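Teaching Robots to Recover: Kiani Study Puts the Dropped Hanger Back in the Data

SOSTVILLE, 03/01/2022

For most of its short history, the study of robots that handle clothing has relied on demonstrations that go well. A trained operator guides a pair of robot arms through a task, the motions are recorded, and a computer model learns to reproduce them. Runs in which a shirt slips or a sleeve catches have usually been deleted before training begins.

Researchers at the Kiani Laboratory in Sostville have spent the past year examining what is lost when those runs are thrown away. Their findings, released in a technical report this winter, suggest that a modest share of imperfect demonstrations, kept and properly labeled, can make a household robot considerably more dependable.

The project, known as Terkero, concerns a single chore: taking a garment from an unsorted pile and placing it on a wire hanger. The task was chosen for its difficulty. Cloth has no fixed shape, and two garments of the same size and color may present themselves to a camera in entirely different ways. A wire hanger is thin, reflects light unevenly, and turns in the grip when it meets resistance.

"A folded towel forgives a great many errors," said Guoqing Shen, who directs the project. "A hanger does not. If the grip is off by the width of a finger, the neckline will not pass over the shoulder of the hanger, and the arm must decide what to do next."

That decision is the subject of the research. Over several months, operators recorded 2093 demonstrations on a two-armed system. In the ordinary course of the work, 317 of those runs included an error of some kind, among them missed grasps, garments pulled along with their neighbors, and hangers released too early. Under the laboratory's earlier practice, all 317 would have been discarded.

The team instead reviewed each one and marked two moments: the point at which the error began and the point at which the operator had regained control. The motion leading into the error was withheld from training. The motion leading out of it was kept. Of the 317 runs, 203 contained a recovery that reviewers judged clear enough to use. 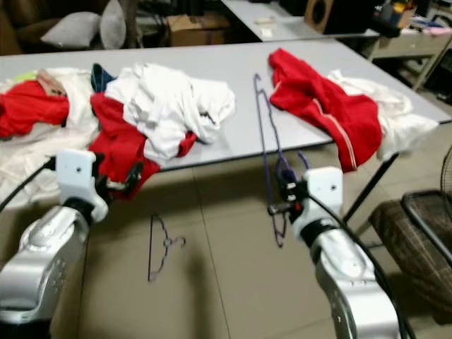 The arrangement of the workspace was also reconsidered. Earlier sessions at the laboratory had begun from a standard layout, with each garment laid flat in a marked position. For Terkero, operators were instructed to start from whatever state the previous session had left behind. Clothing was not smoothed or separated by color, and furniture in the surrounding room was moved as daily use required. The report argues that a model trained only on tidy beginnings has little basis for action when a pile leans or a sleeve lies beneath another garment.

Two models were then compared. The first was trained only on clean demonstrations. The second received the same material together with the 203 recoveries. Each was given 20 trials with garments that had not appeared in training. The first model completed nine. The second completed 14, and in five of those it made an error and corrected it without assistance. The first model corrected none of its own errors, and in most cases repeated the same motion until the trial was stopped.

The authors are careful about the limits of the result. Twenty trials are few, and the report describes the comparison as preliminary. All of the testing took place in one room with one type of hanger. The model remains slow, and it performed poorly with garments that have slick linings. Objects that leave the tabletop present a separate problem, as the arms were not trained to retrieve them, and the present system treats such an object as lost for the remainder of the trial.

There is also the matter of labor. Marking the start and end of each recovery required two reviewers, who did not always agree. Disagreement was most common in runs where a garment shifted slowly and no single moment could be named as the start of the trouble. Grollach, the engineering firm that supplied the project's annotation software, is preparing a version that proposes these markers automatically and leaves approval to a reviewer.

Shen regards that step as necessary if the method is to be used more widely. "The recordings already exist in many laboratories," he said. "The expense lies in going back through them with care."

A second round of trials began in December and will extend the method to trousers and to padded hangers. The laboratory intends to publish its labeling guidelines with those results, including the cases on which its reviewers could not reach agreement.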